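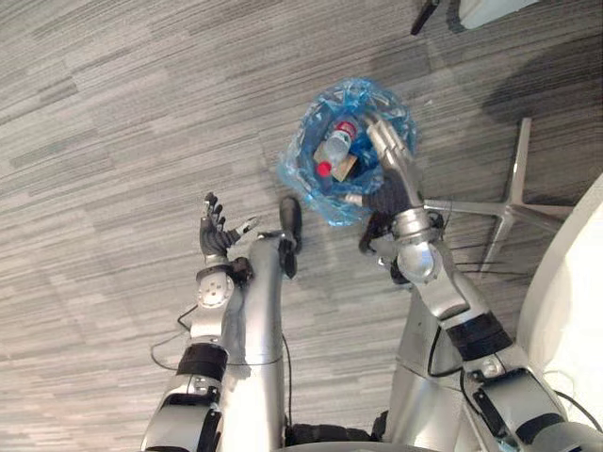 ## 1/ trash week

27 November 2023. New task on the list for the Skudari set: hands in the wastebasket. Posting notes as I go so I dont lose them again like in March.

## 2/

Target is 1,000 good episodes. We have 110. Yes I know.

## 3/

Why trash: Sellico wants office tidy-up, and everything we've gathered so far is tabletop. Nice flat table, nice rigid blocks. A policy trained on that has never met a bag.

## 4/

Bags are awful. Shiny, wrinkled, highlights all over the place. The blue one is see-through too, so depth gets confused at the rim. Good. That's the data we want. Keep the blue bag in rotation, don't swap it for the matte liners.

## 5/

Contents so far: clear bottle, red cap. Cardboard. Clear plastic against a wrinkly bag is about as mean as it gets for the camera. The cap helps a lot, maybe too much. Worried the model just learns "go to red."

## 6/

So: caps off for a third of the episodes from tomorrow. Or different colors if anyone has a drawer of them. I will take your weird caps, DM me

## 7/

Operator note. Right hand goes in from above, fingers over the rim, slow. Left hand stays open and near the basket. Do NOT park the left out of view, we want both arms in every episode even when one is doing nothing.

## 8/

Somebody asked if idle-hand frames are wasted. No. Early Hutsuliak runs had the spare arm parked and the model never figured out how to steady anything. Cost us 2 retrains.

## 9/

Labeling: "reach in", "grasp", "lift clear", "release". If you can't tell from the video whether it's a grasp or a release, mark it unclear and move on. Please stop guessing, I can see the guesses in the stats

## 10/

Failures stay in. Dropped bottle, snagged bag, whatever. Tag them, dont delete them. Fastenden's loader reads the tag fine now (it didn't last week, sorry to whoever lost an afternoon)

## 11/

Background: striped gray carpet, chair base right by the basket. Leaving the chair. Real offices have chairs. But move it between batches, different side, different angle, or we get a model that only works next to one chair.

## 12/

Same for the basket. 6 start positions, rotate thru them, write the number in the log BEFORE you hit record.

## 13/

Resets are the slow part btw. The reach is quick, then you're on your knees rearranging cardboard. If anyone has a reset trick for soft bags I'm all ears

## 14/

ok battery's charged, going back in. More tonight if the upload finishes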